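Law of the Sea and Shipping Regulation
Handout 7: Port State Control and the Detention of Foreign Ships
Prepared by Sinéad Fahy. Updated May 5, 2026

Read this together with your notes on flag state duties from February. The seminar problem at the end is for discussion in class and won't be graded.

1. Where port state control fits

A ship has the nationality of the state whose flag it flies. That state has the main duty to see that the ship is properly built, equipped and crewed. Article 94 of the Law of the Sea Convention (UNCLOS) sets out the duty in general terms, and the detail is found in the technical conventions: SOLAS for safety, MARPOL for pollution, the Load Lines Convention, STCW for training and watchkeeping, and the Maritime Labour Convention for living and working conditions.

Flag states don't all do this job equally well. Some have large fleets and few inspectors. Most leave survey work to classification societies acting as recognized organizations, and many of their ships hardly ever visit a home port. Port state control grew up as a second check on the same standards. It doesn't replace the flag state's duty, and a clean port inspection is no defense for a flag state that has failed to do its own work.

A port lies in internal waters, where the coastal state has full territorial sovereignty. The right of innocent passage doesn't apply there in the ordinary way. Students often mix this up in exams. A ship that has come into port by choice has placed itself under local jurisdiction, and the starting point is that the port state may inspect it.
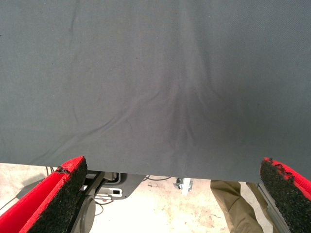

The limits come mostly from treaty. Under SOLAS, certificates issued by the flag state are to be accepted unless there are clear grounds for believing that the condition of the ship or its equipment does not match them. Ships in distress are treated separately under customary law, and we'll come to places of refuge in the next handout.

2. The regional agreements

Inspection is organized through regional memoranda of understanding. The Paris MoU covers European waters and the North Atlantic. The Tokyo MoU covers much of the Asia-Pacific region. There are others for Latin America, the Caribbean, the Mediterranean, the Indian Ocean, the Black Sea, West and Central Africa, and the Gulf. The United States runs its own program through the Coast Guard.

A memorandum of this kind is an arrangement between maritime authorities. It is generally not a treaty, and it creates no new safety standards. What it does is coordinate who inspects what, share the results, and help members avoid inspecting the same ship at every stop. In the European Union much of the Paris system has also been given binding force by directive, so for those ports you need to look at both. 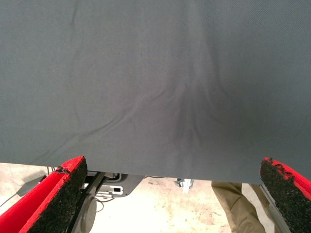 Dark gray woven fabric with soft creases.

3. The course of an inspection

The officer comes aboard, meets the master and checks the certificates and documents. There will normally also be a walk through parts of the ship to judge its general condition. If everything is in order, the visit can end there.

If there are clear grounds, the officer moves to a more detailed inspection. Examples of clear grounds are:

– certificates that are missing or invalid
– a crew that can't carry out basic drills
– serious damage or corrosion to the hull
– a report or complaint from the crew or another interested person
– evidence that oil or garbage has been handled in breach of MARPOL

The phrase "clear grounds" carries a lot of weight in disputes. The officer should write down what the grounds were at the time, before the more detailed inspection begins. A reason supplied afterward is much harder to defend.

Deficiencies are recorded in a report and given a code for the action required. Many can be put right before departure or at the next port. Detention is kept for cases where the ship is unfit to go to sea, or where sailing would present an unreasonable threat to safety, to the people on board or to the environment.
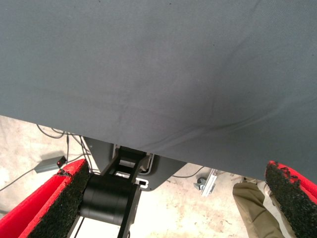

Fabric seen from close below, lower edge at a slight slant.

4. Detention and its consequences

When a ship is detained, the port state must inform the flag state, and the recognized organization where one is involved. The owner usually pays the costs of the follow-up inspection. The detention is entered in the regional database, where it affects the ship's risk profile and how often it will be inspected in future.

Commercial effects can be heavier than the repair bill. Under a time charter the vessel may go off hire, depending on the wording of the clause. Under a voyage charter the arguments are about laytime and readiness. Read the clause before you reach for a general rule – the cases turn on small differences in drafting.

5. Undue delay and compensation

Article 19 of the Annex to MARPOL isn't what you want here, although it turns up in answers every year. The MARPOL rule is in Article 7 of the Convention. All possible efforts must be made to avoid undue detention or delay, and a ship that is unduly detained or delayed is entitled to compensation for loss or damage suffered. SOLAS has a similar provision in Chapter I, Regulation 19.

The burden in practice falls on the owner. Claims are brought in the national courts of the port state, under that state's procedure, and time limits for appeal can be short. An appeal doesn't normally suspend the detention.
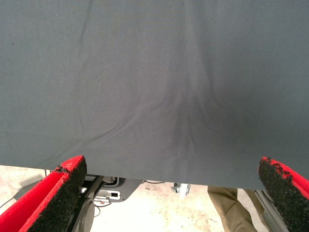

Vertical creases near the center-right of the cloth.

6. Seminar problem

The Koltora is a bulk carrier of 600 gross tons, owned by Stenari and registered in State D. It is on time charter to Drinora. On entering a port in State P, it is boarded by an officer, Kiều Mạch. All the certificates are valid. She notes that 2 of the ship's fire doors do not close and that the crew was slow to start the emergency fire pump. She carries out a more detailed inspection, lists 4 deficiencies and detains the ship.

The fire doors are repaired the next day. The follow-up visit takes place 7 days after the owner asks for it. Stenari's lawyers, Nic Giolla, claim compensation from the port authority. Drinora says the ship was off hire for the whole period.

Prepare short notes on whether there were clear grounds, whether the detention was justified at the start, and whether the wait for the second visit changes the position. Treat the charter dispute separately, and say which clauses you would ask to see.

Reading: UNCLOS Articles 94, 218, 219 and 226; MARPOL Articles 5 and 7; SOLAS Chapter I, Regulation 19. Bring the text of the Paris MoU to class, on paper or on a laptop.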